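About Prurnau

Prurnau is a research group working on two-arm manipulation in confined spaces. It was set up in April to continue a program begun under the name Nuseo, and it operates from the Brarngate campus.

What we study

Most published work on mobile manipulation assumes clear floor on every side of the base. Our work starts from the narrow case: a corridor with a wall close to each shoulder, a door at the end, and an object to be handled somewhere between. Under those limits the body of the robot blocks much of its own view, and a grasp that is simple in an open room may have no valid arm path at all.

Our method, Salminen, plans for both arms jointly and treats the robot's own links as obstacles to the camera as well as to motion. Candidate grasps are scored on reach, wall clearance and the share of the target that stays visible during the approach.

Development is done in simulation. The corridor model has brick walls, a plank floor and a wooden door at the far end.

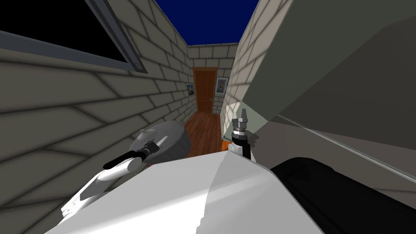 Balakrishnan Bangera has argued that visibility is weighted too heavily in the score, and that a planner with a decent memory of the object's last position should be allowed to lose sight of it for the final part of the reach. We have kept the term but made its weight adjustable. A version with object memory is under test.

Results to date

The current evaluation set holds 1,014 corridor layouts. On a held-out group of 500, Salminen found a collision-free plan in 413. Failures were mostly cases where the target stood close to one wall and the nearer elbow had no room to fold.

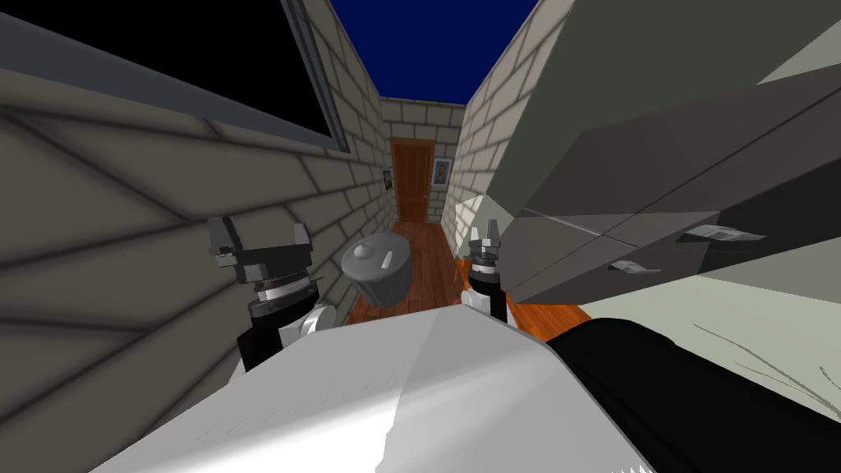
Switching the reach to the other arm recovers part of that group, at the cost of a longer path and a base rotation. The planner now tries this before reporting failure. Wall colour and lighting are varied between runs, and neither enters the score.

All figures are for simulation only. Transfer to hardware is the next stage of the program and no results are claimed for it.

Contact

Technical enquiries and requests for the layout set go to Musa Iyamu at the Brarngate office.

Page last revised 16 July 2018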